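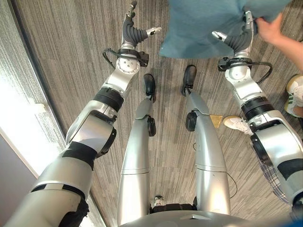 Looking down past the robot's own arms and legs. One hand is up in a blue cloth, and a person has hold of it too!

Hi, I'm Melati, and I test robot hands at Plindport. My favorite test uses a plain old piece of cloth.

Why cloth? A block keeps its shape when you squeeze it. Cloth flops, folds and slides around, so a hand has to keep changing its grip.

We're comparing 2 kinds of gripper. One is a simple pincher, like kitchen tongs. The other is a hand with bendy, ribbed fingers – the kind you see in the picture, with little silver tips. Each one gets 175 tries at taking a cloth from a person. My friend Slamet writes down every drop (he's very strict).

So far the pincher is great at grabbing an edge. The fingers do better when the cloth is all bunched up.

Want to try it? Put on oven mitts and ask someone to hand you a sock. Then fold it – good luck!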